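January 9, 2018
By the Tokance editorial desk

A robot should first learn to fold a blanket, says the engineer at Skeltmont

The open day at Skeltmont began at 10 in the morning, and before lunch the corridor was already full of coats. Most visitors came to see the moving arms in the big hall. I went upstairs, where one of the engineers had promised me an hour between two demonstrations. The company asks that its staff are not named in the press, so I will call her only the engineer.

She has worked on the project called Mowat from its first day. Its goal is easy to say: a machine that can make a bed and put away the cloth things of a house. "People hear this and they smile," she told me. "Then they go home and try to explain to somebody, only with words, how to fold a blanket. After that they smile less."

Mowat learns from people. A person takes a gripper in each hand and does the housework with them, slowly, and the movements are kept for later training. I asked why the person does not simply use the bare hands. "Because the robot does not have our hands," she said. "It has two fingers. If I show it something with five, I show it something it cannot repeat."

The collection of housework now has 519 recordings. For her this is a small number. She would like to have many more by April, when the partners from Famotstead come to see the results, but she does not want to hurry the people who do the work. One session takes 20 minutes and then there is a pause. "The wrist becomes tired before the head," she said. "When the wrist is tired, the movement is not good, and then we teach the robot to be tired also."

I wanted to know which object is the most difficult. I expected a glass or an egg. She answered without thinking: fleece. A box has corners, and the corners stay where they are. A soft cloth changes its shape each time it is touched, and with dark cloth it is hard to see where one layer finishes and the other starts. "You take the edge, you believe you have one layer, and you have two. Or you have also the sheet."

For this reason the team prefers beds that look like the beds of real homes, with patterned covers, cushions and a phone left on top. In her first year everything was white and very tidy, and she thinks today that it was a mistake which cost them a lot of time.

The demonstration for visitors was at 2 in the afternoon, and the room was too warm. A man beside me asked if the robot will also iron. The engineer laughed and said that she would also like to know.

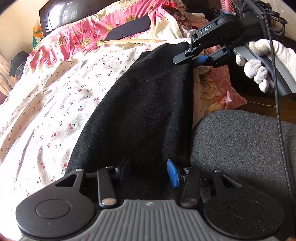

What comes next

The plan for this year is modest. The team wants Mowat to fold one blanket by itself, on a bed it did not see before, and to stop when it is not sure. The stopping is for her the important part. "A machine that pulls and pulls is not welcome in a bedroom," she said.

I asked if she makes her own bed in the morning. "On the weekend," she said, and went down to the hall, where the next group was waiting.

Related
Skeltmont opens its doors: program and directions
What Famotstead expects from home robots
Letters: should a machine touch my laundry?
Tokance visits a school workshop for simple robots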